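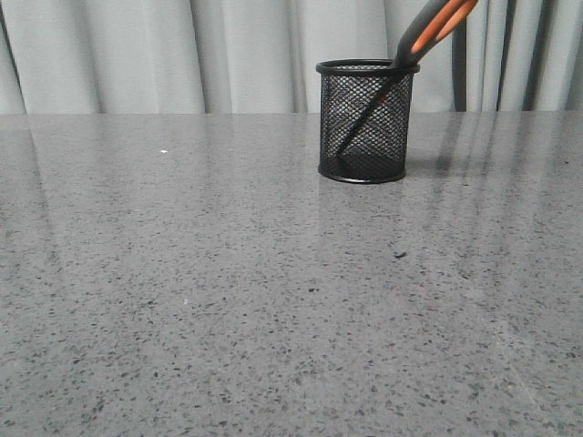
Gray countertop with dark and light flecks.

Courtyard house on Isen Street reopens after two-year rebuild

The low brick house at the bottom of Isen Street has people living in it again. Owners Abdelghani Tawfik and his wife moved back in March, and the last of the outside work, a covered walk between the kitchen and the old garage, was signed off this fall.

Longtime readers will remember the house as the one with the blue tarp. A burst pipe in the upstairs bathroom ruined most of the ceilings on the north side, and when the plaster came down the builder found that two of the main beams had been notched for ductwork at some point and never repaired. The plan had been to patch and repaint. Instead the Tawfiks hired the architect Edivaldo Conceição, who had worked on two other houses in the neighborhood, and asked him to rethink the ground floor.

Conceição kept the outer walls and the roofline. Inside, he took out the hallway that used to run the length of the house and put the rooms around a small open courtyard, which sits where the dining room was. Every room downstairs now has a window or a glass door onto it. The new interior comes to 1,718 square feet, a little less than before, and the courtyard accounts for the difference.

"We lost a dining room we used at Thanksgiving," Tawfik said. "We eat in the kitchen. The kids do homework in the courtyard when it's warm enough."

The courtyard floor is reclaimed brick from the garden wall, laid on sand. There are 400 of them, and Tawfik cleaned each one by hand over the winter with a hammer and a masonry chisel. One corner is planted with a Japanese maple and ferns. Rain drains to a gravel strip along the west side and from there to a tank behind the garage.

The beams were replaced with laminated timber and left exposed. They were supplied by Tudard, the yard on the county road, and had to be carried in through the front window opening before the new frame went in. Joubert, the general contractor, closed the street for one morning to do it. Several neighbors wrote to us about that at the time.

Heating was the hardest part to settle. The old boiler was past saving, and the family wanted to get off oil. They looked at three systems and chose a heat pump with pipes in the floor, run by a Bivix controller in the laundry closet. The ground floor is set at 68 degrees. The bedrooms upstairs still have the original radiators, repainted and connected to the new system. Conceição says they run cooler than they used to and the family may need bigger ones in the two corner rooms.

The garage is now a workroom with a sleeping loft. It was built for a single car and is narrow, so the stair to the loft is a steep one with storage drawers under the treads. The covered walk that joins it to the kitchen is 60 inches wide, enough for two people to pass. The zoning board asked for the roof of the walk to be lowered after the first hearing, and it now sits below the top of the fence on the neighbor's side.

Not everything is finished. The front steps are still the temporary wooden ones, and the bookshelves planned for the living room have been put off until next year. The Tawfiks have also kept one damaged door from the old house, which they hope to hang in the workroom.

Conceição will talk about the project and show his drawings at the library's winter house series. Seats are free but need to be reserved at the front desk. The house itself is not open to visitors.

Posted 29/11/2022

Comments

marlow_k
I grew up two doors down and that dining room was dark even at noon. Glad somebody fixed it. Does the courtyard have any cover for snow or do they just shovel it?

Jean at no. 74
The street closing was posted for one hour and lasted until lunch. The house looks good though.

rk_hollis
We put heated floors in with the old radiators upstairs and had the same trouble in the corner bedroom. Ended up adding a second radiator under the window. Cheaper than replacing the big one.

Pat D.
Does anyone know if Tudard still sells short lengths of the laminated stuff? I need one piece for a porch.

marlow_k
Pat, they did last spring. Ask at the back counter.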